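Before the sofa comes the wall: a talk with a home setup planner

Most people who move into an apartment start with the big things. The sofa goes where it fits, the bed goes where it fits, and the desk ends up in whatever space is left. The owner of Prumo, a one-person business that plans furniture layouts for renters, starts on her hands and knees with a flashlight and a tape measure.

"I look at the bottom two feet of every wall before I look at anything else," she says. "That's where the outlets are, that's where the cable comes in, and that's where the baseboard sticks out. If you get that part wrong, you move everything twice."

She has been doing this work for eight years. Before that she assembled office furniture for a company called Kenard, mostly in buildings where the desks arrived on a truck and the power was in the floor. Apartments were different. She remembers her first private job as a lesson in how little a floor plan tells you.

"The plan said the room was a rectangle. Fine. It didn't say that the only outlet on the long wall was behind the place where the bed had to go. I put the bed together, and then I took it apart again. I charged for one of those."

We met at her office, a small unit above the Gebru building on the east side of town. She keeps a binder for each year, with a page for every room she has planned. The page has a sketch of the walls, the distance from each outlet to the nearest corner, and a note about where daylight lands on the floor and at what hour. She says the last item matters more than customers expect.

"People ask about the view. They don't ask about the floor. But if you work at a table near a bright patch, you'll be moving your chair by the second week. So I write it down. Morning, noon, late afternoon. Then I decide which way the table faces."

Corners take up a good part of any conversation with her. In a small apartment, she says, the corner with the outlet is usually the best spot for a table, and it is also where the mess collects. The data line often comes in there. The table goes in front, a cable gets pushed behind the legs, and it stays there until somebody moves out.
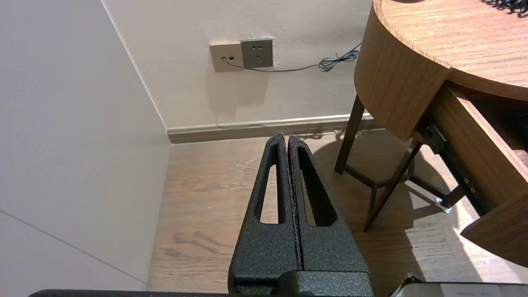 Wall plates, a black cable and table legs at the back of the room.

Her first rule for a corner like that is to deal with the cable before the table goes in. She measures the path along the wall, not the straight distance across the room, and adds enough to reach the equipment without pulling. If there is extra after that, she wraps it in wide, flat loops and fastens it with a cloth strap. She doesn't like plastic ties.

"You pull a plastic tie tight and then you need scissors to change anything. With the cloth ones you open it, you add a foot, you close it. A cable is going to change. You get a new box from the internet company and it wants to sit on the other side. So leave yourself a way to do that."

The second rule is to keep the loops off the floor. She hangs them from a hook under the tabletop or lays them in a tray screwed to the back rail. Cable on a floor catches dust, she says, and it catches the vacuum, and on wood it will stop you from getting the broom all the way to the baseboard.

Baseboards are her third subject, and she is firm about them. A table pushed against a baseboard leaves a gap between the tabletop and the wall, and she wants to know how big that gap is before anyone buys a table. A little space is useful for a cord. Too much, and pencils go down it.

"Measure at the floor and measure at the height of the top," she says. "Two numbers. They're never the same, and the one people write down is always the wrong one."

She tells customers to leave room for a hand between the table and the outlet. If you can't reach the plug without dragging the furniture, you'll end up dragging the furniture – and then the legs mark the floor. She puts felt pads under everything and replaces them every December, when work is slow and she goes back to see some of her regular customers.

What does it cost to do a room properly? For a visit, a drawing and a second visit on moving day, she charges $560. The straps, hooks, tray and pads for one table came to $53 on her most recent job. Her largest bill last year was $3,882, for a whole apartment belonging to a family who had bought most of their furniture from Atell and wanted it assembled as well.

She admits that most of what she does can be done without her. She gives the same advice to friends for free, and they don't all take it.

"My own sister put a bookcase over the outlet. She runs a lamp off an extension cord that goes under the rug. I've told her about the rug. You shouldn't run a cord under a rug, ever. She says she'll move the bookcase when she paints."

For anyone moving in soon, she suggests spending the first evening with the rooms still bare. Walk along each wall and write down every plate, what kind it is and how far it sits from the corner. Plug a lamp into each outlet to see if it works, and try the wall switches while it is on, because in some apartments one outlet is tied to a switch by the door. Take the sheet with you when you shop.

She is booked through the end of the summer. Her next open day for a free question-and-answer hour is Sun 28 July, at the office, and people are welcome to bring a floor plan. She would prefer that they bring the outlet measurements too.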